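Grip force, steam and the value of a bad demonstration: an interview with Róisín Sheehan

Róisín Sheehan leads the manipulation work at Windale, a small research group that studies how two-armed robots learn household tasks from human teleoperation. Her team's latest result concerns a narrow question: when an operator makes a mistake during a recorded demonstration and then corrects it, should the mistake be kept in the training data or cut out?

The usual practice is to cut. Most groups filter their recordings before training, removing any episode in which the arm misses, slips or has to try again. Sheehan's group kept theirs. They collected 811 demonstrations of short kitchen tasks, of which 123 contained at least one error followed by a recovery, and trained the same policy with and without them.

"We expected a small effect and we weren't sure of the sign," Sheehan says. "There is a reasonable argument that if you show a robot how to fumble, it learns to fumble. You do see that if you're careless about which part of the recording you keep."

What the team settled on was a labelling step. After each session the operator replays the recording and marks two points: the moment the action began to go wrong, and the moment the correction began. The segment between those marks is kept as an observation but excluded from the loss, so the policy is never asked to reproduce the error itself. Everything from the second mark onwards is treated as ordinary demonstration data.

"The robot still gets the state it ended up in," she says. "It gets the bun sitting half on its side, or the lid at an angle. Then it gets a person's answer to that state. If you throw the episode away you lose both."

The trained policies were compared on four tasks, each run 25 times per condition with the starting positions shifted by hand between runs. On two of the tasks, folding a cloth and placing a cup on a saucer, Sheehan reports no difference that she would defend. On the other two, which involve soft food and a loose lid, the policy trained with recoveries finished more often. She is reluctant to put a headline number on it.

"Twenty-five runs is not many. I can tell you the ordering was the same for every training seed, and we used 5 seeds. I wouldn't go beyond that in a talk, and I'd rather it wasn't done for me in an article."

The food task was chosen for its awkwardness. A steamed bun deforms under light pressure, and its surface changes as it stands. The grippers have no tactile sensing, so the policy must judge contact from the cameras and from motor current. According to Sheehan the current signal is weak at the forces involved, and most of the useful information comes from watching the bun change shape between the fingers.

"With a wooden block you close until you stop. With a bun there is no clear point where you stop. People are good at this and can't tell you what they're doing, and that is the case for teleoperation in the first place."

Operators work with a pair of leader arms built by the group's workshop to a design they call Disance. The leader arms do not return force to the hand. Sheehan considered adding feedback and decided against it for this study, on the grounds that the operator should have no more information than the policy will have later. Recordings are stored and replayed in Zalasell, an in-house tool that began as a plotting script and now handles the marking of errors as well.

Agreement between markers was checked on a subset of the recordings. Two people marked the same episodes without seeing each other's work. They agreed closely on where corrections began and much less well on where errors began.

"The start of a mistake is a matter of opinion," Sheehan says. "One person says the error is when the finger touches the rim. Another says it was the approach angle a second earlier. We ran the training with both sets of marks and the results didn't move much, which was a relief to me, as I'd assumed that would be the weak part of the method."

The steamer itself stays in one area of the bench, and the plate and lid are moved between runs.

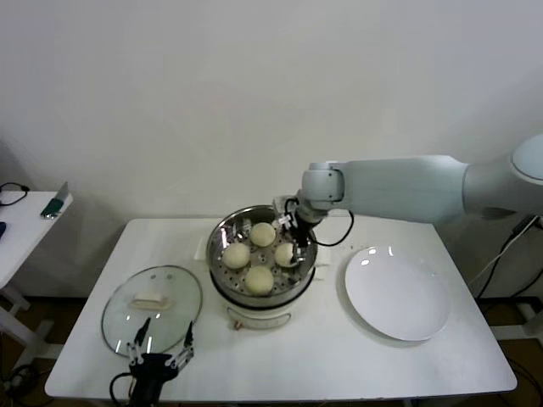 The bun task on the bench, with one gripper at the steaming basket and the glass lid on the table.

The basket wall causes most of the trouble. Its polished metal throws bright streaks into the camera view, and an early version of the policy appeared to treat these as an edge to avoid, holding the gripper too high. Changing the lighting helped. So did the recovery data, in which operators had often brushed the wall and backed off, though Sheehan says she cannot separate the two effects from the runs she has.

A second problem is pace. Recoveries are slower than clean grasps, and a policy trained on them tends to hesitate in places where no recovery is needed. The group tried resampling the recovery segments to match the speed of the rest. This shortened the runs and also brought back some of the squashed buns, so the published version leaves the timing alone.

Asked whether the method would carry over to other laboratories, Sheehan is cautious. The marking takes longer than the recording did for some of the more involved episodes, and it relies on operators being willing to go back over their own errors. The Ó Dubhghaill group, which uses a different arm and a different policy class, has begun a replication with the cloth and lid tasks. Sheehan has sent them the marking instructions and the raw recordings, including those her own team left unmarked.

"If they find nothing on the lid task, I'd want to look at our camera placement first," she says. "Ours sees the lid quite well. Glass is difficult, and a small change in the view could matter more than anything we did with the labels."

The next set of recordings is planned for January. It will use the same buns and a deeper basket.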